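Brumville TV Fan Night: Venue Safety Check
25/04/2022 | By Volker Petersen

Finale of Himari on the big screen, can't wait!

1. Exits: OK. Both doors open fully. Love the new cast posters, but keep them off the exit signs.

2. Props: OK. Nothing sharp found.

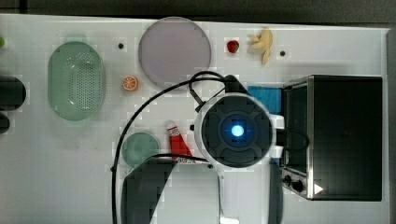 Green colander on the white tabletop.

3. Seating: 115 chairs, aisles clear. What a turnout!
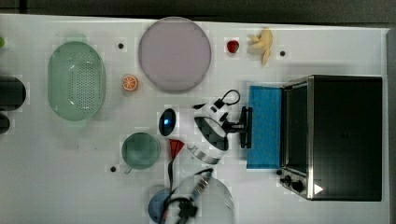
4. Screen and leads: FIX. Tape the speaker lead by row 10 before the Rattanakul trailer goes up.
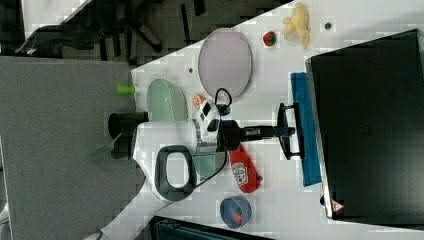
Use the wide tape, it held up brilliantly at the Sultley premiere in September.

855 shares | 10 comments
Back to top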